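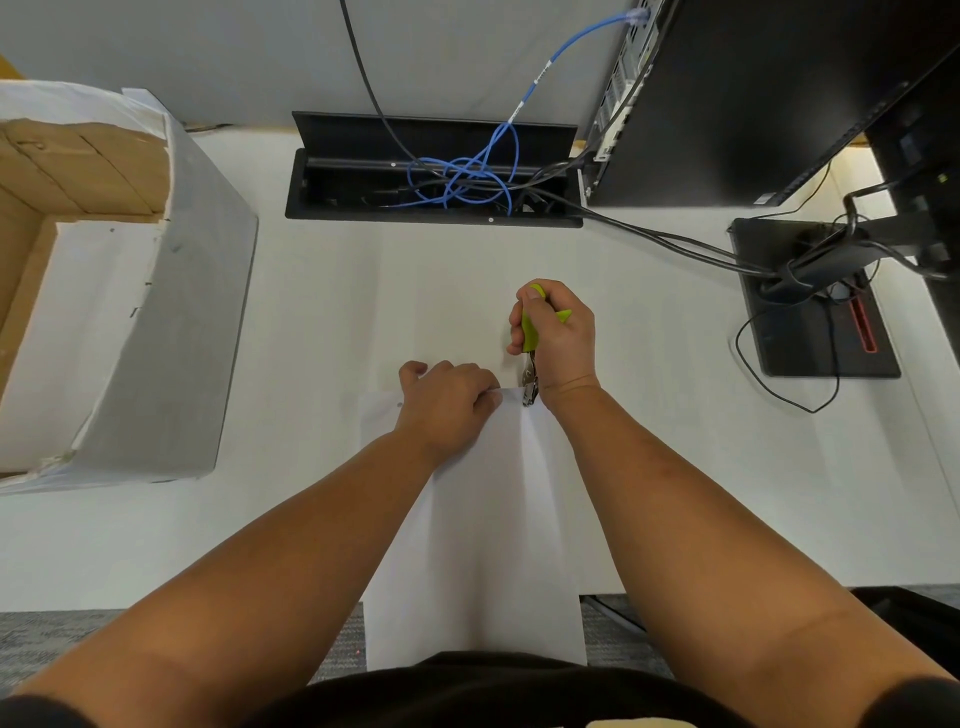 Home | Stories | Archive | Submit | Contact

Spare Sheets

The feeder at Tarville stopped again at sheet 1,189. I had the cover off before the belt had run down.

It was a Fellberg, older than the building, and it picked paper by suction. Two of the cups had gone hard. I pulled them off with my fingers, wiped the stems and pushed on new ones. The manual said to replace all 10 together, but the stores had sent two.

My mother had worked the same line when the sheets were fed by hand. She used to say you could hear a bad cup before you saw it. I put my ear to the rail and started the pump. There was a thin whistle at the far end, so I nipped up the hose clip there and it went away.

Then the arm. It had drifted since April, and every sheet was going down a little to the left of the stops. I jogged it to the corner pin, loosened the bracket, moved it over and tightened it again. I ran 20 sheets. The last 17 were square. I threw the first three in the bin and wrote the new offset inside the door, under my mother's old numbers, which were in pencil and still quite clear.

The office at Stokum rang to ask if the machine was fixed.

"It's running," I said.

They asked if that was the same thing. I said I'd leave the cover off until the morning, and went to find the other screws.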